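Open day, kitchen demo — pre-opening walk-through with comments

Site: Penenby house, ground floor kitchen
Demo: Rillero arm, sink and appliance tasks
Checked by: Elsa Sundqvist
Second check: Sølve Kristiansen
Month: September
Doors open to visitors at 11. Walk-through to be finished before that.

Marks used: OK, FIX (before doors), WATCH (can run, keep an eye on it), N/A.

## 1. Access and visitors

| Item | Mark | Comment |
|---|---|---|
| 1.1 Entry from hall clear | OK | Coat rack moved to the back room. |
| 1.2 Standing line on floor, 80 inches from arm base | FIX | Tape was short on the window side. Sølve added a piece. OK on recheck. |
| 1.3 Group size posted at door | OK | 6 per group, host not counted. |
| 1.4 Children with an adult | OK | Host says it out loud at the start of each group. The sign alone didn't do it last year. |
| 1.5 Second exit unlocked | OK | Side door, key on hook. |

## 2. Sink and counter

| Item | Mark | Comment |
|---|---|---|
| 2.1 Basin free of glass and knives | OK | |
| 2.2 Drain strainer in place | OK | Seated in the drain. |
| 2.3 Faucet handle not in the path of the arm | WATCH | See below. |
| 2.4 Counter left of sink clear | OK | Keep it that way. Cups from the coffee table end up there. |
| 2.5 Outlets near water tested | OK | Both tripped and reset. |

Comment on 2.3: the reach into the basin goes past the spout, and the lever sticks out on the right side of the faucet. At demo speed there is room. If the host raises the speed for a group that asks, there is less of it. Speed stays at the setting on the card for the whole day.
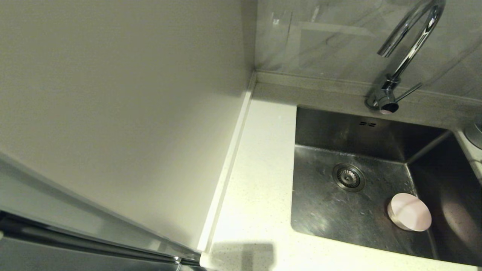 Water stays off during the demo. Bitar asked if we could run the tap for one group in the afternoon, and the answer is no until we have a drip guard on the lower joint. Elsa will put that in the notes for next time. Two towels go under the sink and a wet floor sign behind the door. Visitors may want to rinse a cup, so send them to the restroom across the hall.

## 3. Arm and gripper

| Item | Mark | Comment |
|---|---|---|
| 3.1 Emergency stop, host side | OK | Pressed with arm moving. Stopped. |
| 3.2 Emergency stop, operator side | OK | Same. |
| 3.3 Speed limit set | OK | 70 on the panel. Do not change. |
| 3.4 Base bolts | OK | Marked with paint pen, lines match. |
| 3.5 Finger covering | WATCH | Creased, small tears, ragged at the bottom of one finger. |
| 3.6 Gripper closes evenly | OK | Tried on a sponge and a plastic cup. |

Comment on 3.5: it can run, but not all day without a look. Check between groups. If a piece hangs loose, stop and rewrap both fingers. Cladora has the spare roll in the blue tool bag. Do not use packing tape, it leaves glue on the steel.
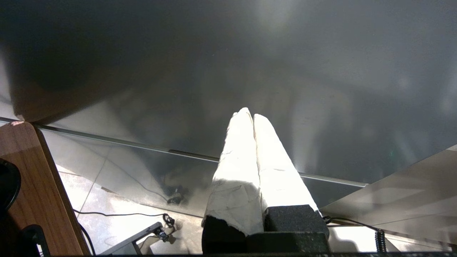
*Item 3.5, fingers nearly closed. Cable on the floor to the left, see 4.2.*

## 4. Cables and floor

| Item | Mark | Comment |
|---|---|---|
| 4.1 Arm power cable strain relief | OK | |
| 4.2 Loose cable on tile near the table | FIX | Small loop and a connector lying on the floor. Tape down or unplug and store. |
| 4.3 Coiled cable hangs free | WATCH | Check that it doesn't catch when the arm turns. |
| 4.4 Floor dry | OK | Mopped early, dry by the time of the check. |
| 4.5 Table edge | OK | Rounded, nothing sharp at hip height. |

Sølve wanted 4.2 marked WATCH on the grounds that visitors stay behind the line. Left as FIX. The host walks there, and so does whoever resets the objects.

## 5. Host and operator

- Host has read the card and can find both stops without looking.
- Operator does not take questions while the arm is moving. Host answers or asks people to wait.
- No visitor hands objects to the arm. They can pick from the tray and the host places it.
- First aid box is on the hall shelf — burn gel is out of date, new one ordered.

## 6. Open before doors

1. Cable in 4.2
2. Spare finger wrap moved from tool bag to operator table
3. Speed card taped up where the host can see it

Signed: E. Sundqvist, S. Kristiansen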